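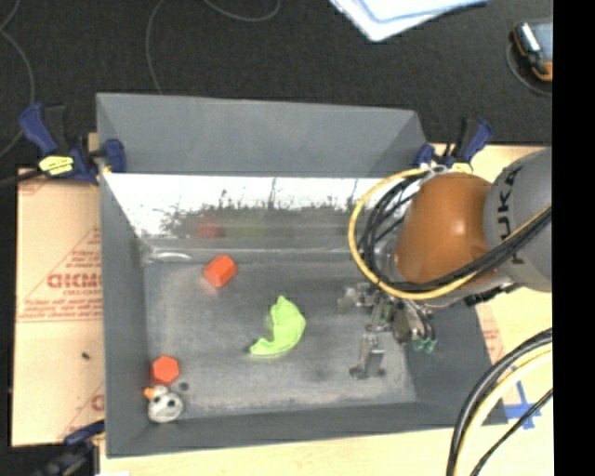 May 7, 2020

So I finally sat down with the budget for next year's picking cell, and wow, the arm is the easy part. Everybody asks what the arm costs. We have the arm! What I keep forgetting is all the stuff that goes around it.

Take the bin. Ours is plain gray metal, scuffed all over the floor, and it's held in place with clamps (the blue and black kind you'd find in any garage). It does the job, but the walls throw back so much light that I'd love a matte one. Troson quoted me three sizes and I want all of them, which Lilla Bakos says is not a plan.

Then there are cables. I put down one line for cables last December and blew through it in 3 weeks – sleeves, ties, spare fittings, the long run back to the controller. This time they get their own section, and it's 20 percent of the whole thing. Danai Alexiou thought that was high until I showed her the receipts.

Fingers are the other one. We wear them out, we bend them, we decide the shape is wrong for anything soft and order more. Pakzad sells a set for $49 that I've been eyeing, so I'm putting in for a few of those and one nicer pair from Werari if there's money left over.

Oh, and things to pick up! Blocks, little toys, squishy stuff. Cheap, but please write it down somewhere, or you'll be paying for it yourself like I did.

Still waiting on Bidgate to get back to me about a sturdier table. I'll post the full spreadsheet once I have their number.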